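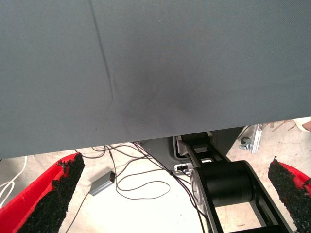
Gray woven fabric with a long crease near the top.

Jarkus Announces Book on the Horror Films of Vanolance Pictures, Pre-Orders Open Friday

March
By the Ruma news desk

Fans of the Vanolance horror films have waited a long time for a proper book, and now they will get one. The publisher Jarkus has confirmed that "The Cellar Years: A History of Vanolance Pictures" will come out this fall. Pre-orders open on Friday at noon in the Jarkus web store.

For readers who did not grow up with these movies, a few words of background. Vanolance was a small studio that made seven low-budget horror features, and most of them went directly to video rental stores. The best known is "The Lodger Below", about a family who rent their basement to a man they never see. It was not a success when it was new, but it was passed from hand to hand on tape for many years, and today a clean copy of the first release is hard to find.

The book has 33 chapters. Each film gets its own group of chapters, which follow the production from the first script to the poster. The last part of the book is about the films that were planned and never shot, including a sequel to "The Lodger Below" that reached the stage of costume tests. 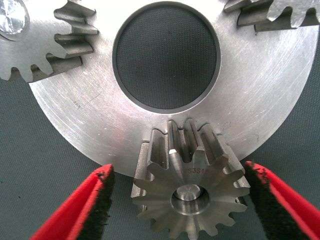

A round steel plate with a brushed finish, lying on dark gray fabric.

According to the publisher, the text is based on new interviews with the people who worked on the films, and also on letters and budgets from the studio's own office. There are 140 photographs, most of them never printed before. Many come from the makeup department, which kept a careful record of every mask and every wound. We have seen a few sample pages, and the section on the flooded stairs in "Night Water" is already worth a long look. It explains how the crew built the same staircase two times, once in a garage and once in a public swimming pool, and why the actors preferred the garage.

The first printing is a hardcover edition limited to 1000 numbered copies. It comes in a slipcase with new cover art by the Meijer studio, the same people who made the artwork for last year's disc release of "Night Water". Buyers of this edition also get a folded reproduction of the original poster for "The Lodger Below" – the version with the green door, which the distributor refused at the time. A paperback will follow later, without the slipcase and the poster. Jarkus has not said yet what the paperback will cost.

There is a limit of one hardcover for each customer. The store ships to most countries, but the publisher advises buyers outside North America to check the shipping price before they pay, as the book is heavy.

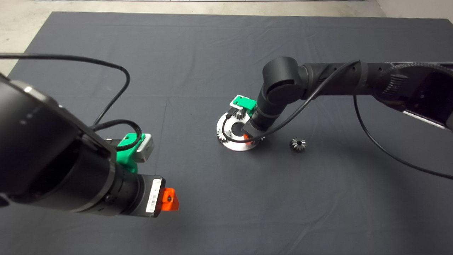
A black robot arm with an orange bracket, over a gray cloth on a concrete floor.

Jarkus also plans a small series of screenings at the time of the release. The cities are not announced, and it is not clear if all the films can be shown, as the rights to two of them are still under discussion. "The Lodger Below" will be part of the program in every city, in a new transfer made from the camera negative.

We hope to have a full review of the book before it reaches the stores. Until then, readers who still own a Vanolance tape can write to us and tell us which one – we are preparing a longer article on the rental years, and we would like to include your memories of where you first saw these movies.

Contact Ruma | Copyright Ruma, all rights reserved | Back to top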